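Skurkard Hall, July walk-through, unit 9

Extinguisher by stairs: OK. Tag says 600, log says 976. Which is it?
Exit sign: lit. It was "fixed" in spring too, so check again Sunday.
Handrail: loose at the bottom. Andreadis calls this cosmetic. I don't.
Smoke alarm: chirped once on test. Not a pass in my book.
Leaning panels and loose rods: stand flat or tie off.
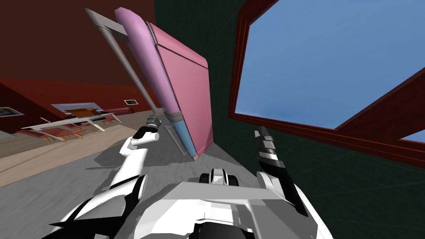
Floor drains: clear, supposedly. Grate not lifted.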